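双臂桌面机器人操作规范第二版发布,新增餐具摆放任务要求

2026年9月23日,Vunus公布了双臂桌面机器人操作规范的第二版。这份规范适用于小型围挡工作台上的双臂设备,内容包括人员安全、物品摆放、线缆检查和记录填写四个部分。第一版从1月开始试用,试用期间一共收到意见2907条,编写组对其中重复的意见做了合并,然后逐项讨论。

参加试用的单位有Zuno、Sadowski和Curkari。三家单位的设备不完全一样,所以第二版没有规定机械臂的型号,只规定操作的顺序和最低的要求。编写组表示,这样写的目的是让已经在使用的工作台不需要大的改造,也可以按照规范来工作。

本次修订中变化最大的部分是餐具摆放任务。第一版对这个任务只有半页文字,各单位的做法差别比较大。有的操作人员在每一次任务之前都把餐具放回固定的位置,有的操作人员则随手放置,造成后来的记录很难互相比较。第二版要求在任务单上写明餐垫、盘子、杯子和餐具的起始区域,并且写明允许偏移的范围。物品在起始区域以内可以变换方向,但是不可以互相重叠,除非任务单上有特别的说明。

关于物品的选择,规范也给出了比较具体的意见。表面反光的勺子和叉子可以使用,但是需要在记录中注明,原因是反光会影响视觉系统的判断。带有图案的餐垫同样可以使用,每一种图案需要单独编号。有裂口的杯子和盘子应该马上停止使用,不能用胶带修补以后继续放在工作台上。

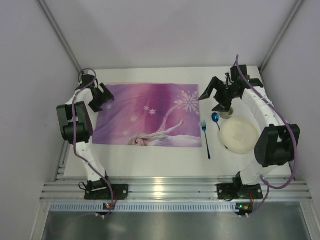 操作人员可以在机械臂通电的时候伸手调整餐具吗?

按照第二版的规定,操作人员必须先让两只机械臂停在待机位置,按下暂停按钮,确认指示灯已经变色,然后才可以把手伸入围挡以内。如果需要接触夹爪或者线缆,只按暂停按钮是不够的,必须切断电源,并且等待30秒。

这一条在试用期间引起的讨论比较多。Sadowski的意见是,每次调整都要暂停,会让一天能够完成的任务次数减少。Curkari则认为,小型机械臂的力量虽然不大,夹爪闭合的时候仍然可能夹伤手指,而且双臂同时运动,操作人员很难同时注意两边。编写组最后采用了比较严格的写法,同时允许使用长柄工具在围挡外面推动物品,但是长柄工具不能碰到机械臂。

线缆检查的部分也有修改。第二版要求每个班次开始以前检查一次,重点看线缆在机械臂完全伸出的时候有没有被拉紧,在机械臂收回的时候有没有碰到桌面上的物品。检查的时候应该让机械臂以低速走完整个工作范围。发现外皮磨损的线缆,要先更换,再开始任务。固定线缆的扎带不可以压得太紧,也不可以妨碍关节转动。

底座的固定同样列入班前检查。螺丝如果有松动,应该用规定的扭力重新拧紧,并在记录表上签字。规范提醒各单位,底座移动以后,原来的标定数据不能继续使用,必须重新做一次标定,并且保留旧的数据,方便以后查找问题。

在记录方面,新规范把任务结果分为完成、部分完成和中止3种。第一版只有成功和失败,操作人员常常不知道怎样填写盘子已经放好、但是勺子掉落的情况。现在这种情况应该填写部分完成,并且用一句话写明没有完成的步骤。人工干预过的任务也要保留,不能因为结果不理想就删除。Zuno在试用的时候按照新的分类重新整理了3541条旧记录,并把整理的方法提供给编写组,作为附录收入规范。

双臂配合的任务另外有一条要求。两只机械臂的工作区域有重叠的时候,任务单应该写明哪一只先进入,另外一只在什么位置等待。由人远程操控的时候,这一条也适用。新的操作人员在独立工作之前,需要在有经验的同事旁边完成一次全部流程,包括一次急停练习。急停以后不可以直接恢复运动,要先检查夹爪里面有没有夹住物品。如果有,应该用手托住物品,在断电的状态下慢慢取出。

对于围挡,规范没有要求统一的材料和颜色,但是要求内壁平整,没有尖锐的边角,并且在同一批任务当中不更换。通风口的前面不能放置纸张和布料。工作台的照明应该在一批任务当中保持不变,如果中途更换了灯具,需要从更换的时间开始另外建立一批记录。

已经按照第一版工作的单位有一段过渡时间,可以继续使用旧的任务单,直到手上的一批任务结束。安全方面的条款没有过渡时间,从发布当天开始执行。Vunus同时提供了新的任务单和班前检查表,各单位可以根据自己的设备增加项目,但是不能删除原有的项目。对第二版的意见仍然可以用书面方式提交,提交的时候请写明条款的编号和所使用的设备类型。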